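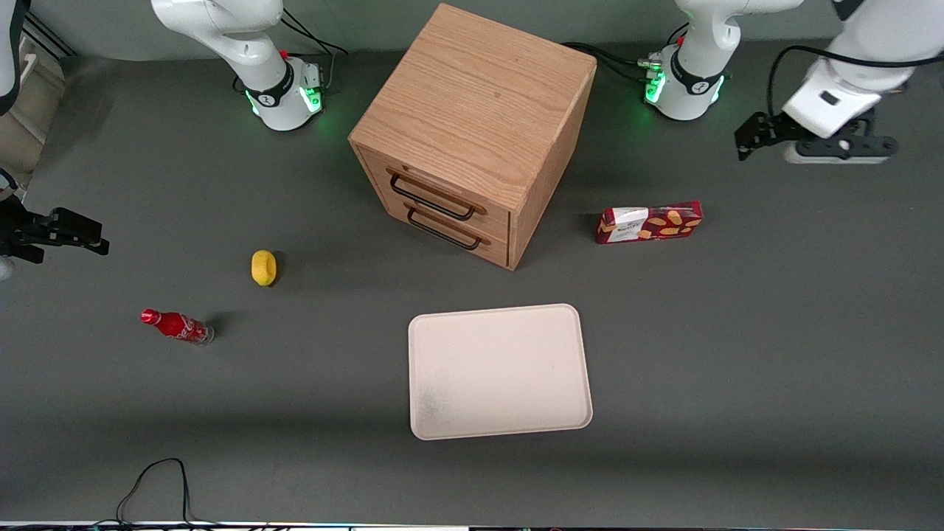 Otra vez campaña y otra vez nadie sabe quién paga los folletos. En el buzón me dejaron tres esta semana, papel bueno, a color, y ni una línea que diga de dónde sale el dinero.

La ordenanza existe. Obliga a cada candidato a presentar sus cuentas antes del 17 de octubre. ¿Y si no las presenta? Multa de 158 euros. Eso es lo que cuesta una valla en la rotonda un fin de semana, más o menos. Cualquier jefe de campaña con dos dedos de frente hace el cálculo y paga la multa.

Seija Suominen lo dijo en el pleno y la dejaron hablar cuatro minutos. Propone subirla a 1000 y publicar los donantes en la web municipal, con nombre y cantidad. No me parece una locura. Me parece lo mínimo, y eso que no la he votado nunca.

Le contestaron que asustaría a los pequeños donantes. Por favor. El que pone veinte euros no se esconde. El que se esconde es otro - la lista del alcalde declaró 2198 euros de Hanar, constructora, con seis meses de retraso y porque un periodista preguntó. Wineck ni siquiera aparece, y sus furgonetas repartieron carteles por todo el barrio. Eso tambien es una donación, aunque sea en especie.

Que lo voten ya, antes de octubre y no despues. Y con votación nominal, que luego todos dicen que estaban a favor.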